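I'd barely got my coat off at Visten's open day when Iwona Krajewska put me in front of a screen and told me to think like a pavement robot. She runs the simulation side, and the little delivery machine, Wutik, spends most of its life in a made-up city.
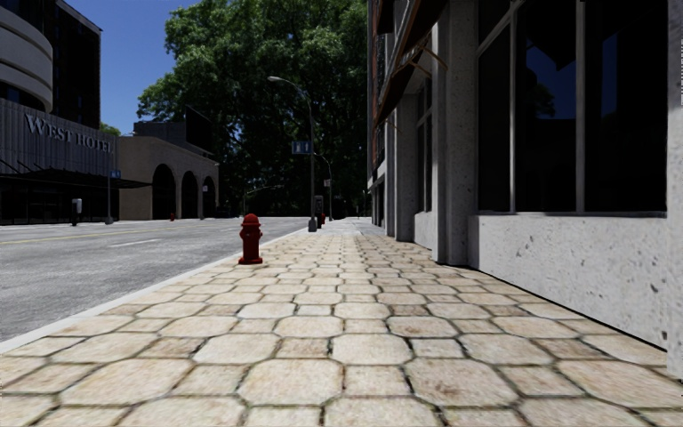

Issue 80

"It has to get past the hydrant and keep off the road," she said. "Sounds easy, doesn't it? You should have seen our first month!" They've got 3769 practice trips logged, and she can be quite rude about the early ones.

I asked why they'd bothered with so many different paving stones. "Joints and shadows," she said — she'd clearly been asked before. "A hard shadow can look like a kerb if you've never met one."
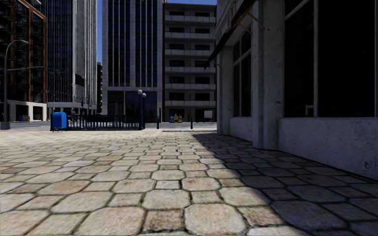 Sun and shade on the simulated plaza.

Her colleague Kanini Masanja let me have a go at planning a route (nine tries, I'm not proud). He likes the low viewpoints best. "People design streets from standing height," he told me. "Down there a wall is enormous."

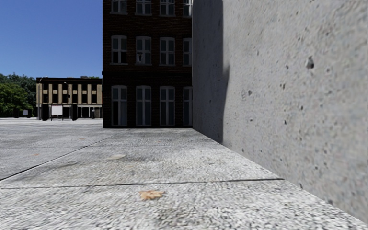
What happens outdoors?

Real pavements come in August, on Borkowska, the lane behind the office. Iwona is keen but careful. "I'd like some 3000 more trips first," she said. "Kanini would go tomorrow."

"I would," he said, and loaded up another street for the next visitors.

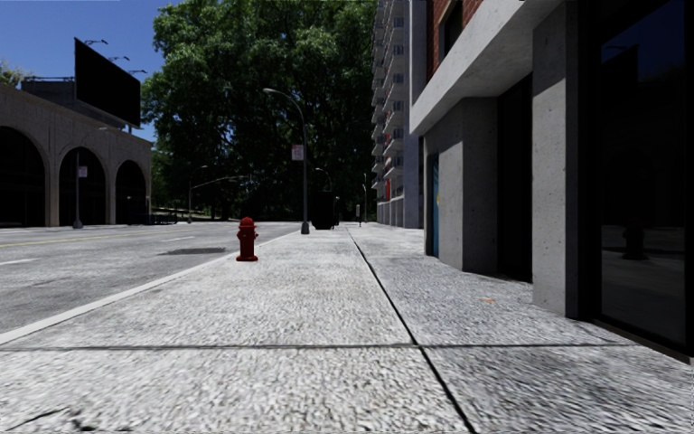 Hydrant, lamp post and a long straight pavement in the simulator.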